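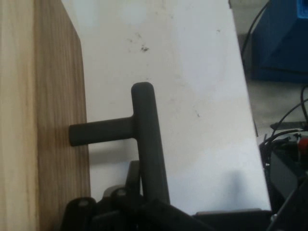

Live roulette from Werkero is now in the lobby

We have been dropping hints since summer, and now we can finally say it out loud: the Werkero live tables are open in the Flanton lobby! They went up quietly on Thursday night so the support team could watch the first few hours without a crowd, and on Friday morning we opened them to every account in our licensed states. If you sign in and look under Live, they're the first row.

Werkero is a small studio, and some of you will know it from its blackjack rooms. Roulette is newer for them. They spent most of last year building a table set just for it, and you can feel that someone on the floor really likes the game. The wheel sound is left alone (no music on top unless you turn it on), the dealers have time to talk between spins, and the results board keeps the last 100 spins where you can scroll back through them. We know the board doesn't tell you a thing about the next spin. People like reading it anyway, and so do we.

There are 11 tables to start with. Most are single-zero, two are double-zero for the players who asked for it in our spring survey, and one is a slower table called Babalola, which has already become the office favorite. Babalola gives you longer to place your chips, and the dealer reads out the calls in full. If you've never played a live table before, start there! Nobody is going to rush you, and you can sit and watch for as long as you want without placing anything. 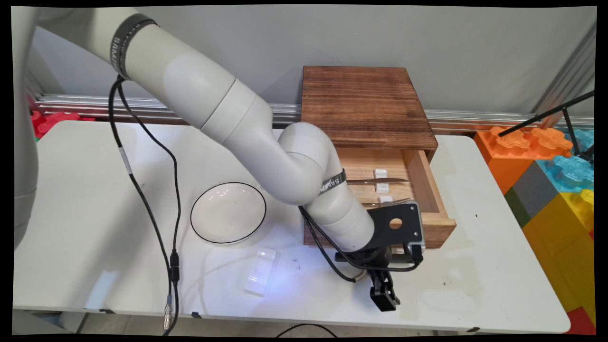

White arm with a black two-fingered gripper, next to a wooden drawer box.

A few things that came up over the first days, so you don't have to write in.

The chat box is off when you first join. Tap the little speech bubble at the bottom right to turn it on. Chat is moderated the whole time the tables are open, and the house rules are the same as in our slots rooms: be kind, no links, no asking other players for money.

Side bets are not live yet. Werkero has two of them ready, but each one has to be approved state by state, and we'd like to switch them on everywhere at the same time. November looks possible. We'll put a note in the lobby when we have a real date.

On older phones the video may start a little fuzzy and then sharpen up. If it stays fuzzy, open Settings, choose Video, and pick the middle option. It uses much less data than the top one and still looks great on a small screen. On a tablet you can leave it on Auto.

And yes, the "repeat last bet" button remembers your chips if you change tables, so check your layout before you confirm. We got several messages about that one on Friday alone. Werkero is adding a short reminder to the screen, and it should arrive with the next update.

What you told us so far

We asked everyone who played on opening day for a quick rating, and 677 of you answered. Thank you! That's the most replies we have ever had on a single launch. The dealers came out on top by a long way, followed by the picture quality. The part you liked least was the waiting screen between tables, which takes too long and shows the same three tips over and over. Fair enough – we're tired of those tips too. New ones are being written this week, and the studio is looking at why the switch is slow on some connections.

Plenty of you also asked for a table with a lower minimum in the afternoon. We passed that on the same day, and Werkero has agreed to try it. Starting Monday, the two tables at the end of the row will drop to the lowest chip we offer until the evening shift comes on. If they fill up, we'll ask for a third.

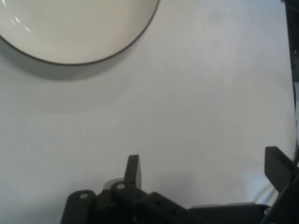

White bowl with a thin dark rim on a pale gray-white tabletop.

Gutton players, your points carry over

If you have been collecting points in the Gutton club, live roulette now counts. Every real-money session on a Werkero table goes toward your monthly level just as slots do, though at a lower rate, and you can see the exact rate on the club page before you play. Points from opening weekend are being added by hand and should show up within 15 days. There's nothing to sign up for. If yours are missing after that, send us a message with the table name and the day you played and we'll fix it.

Free-play sessions don't earn points, but they're a lovely way to learn the table layout, and we've left them open to everyone with a verified account.

Set your limits first

Live games move at their own pace, and an evening can slip by. Before your first session, take a minute to open My Account and set a deposit limit and a time reminder. The time reminder works on the live tables too, and it pops up over the video so you won't miss it. You can lower a limit any time and it takes effect right away. Raising one takes a full day. If you'd like a break, the pause button is on the same page, and our support team can walk you through it by chat or phone at any hour.

See you at Babalola!

The Flanton lobby team
14 October 2023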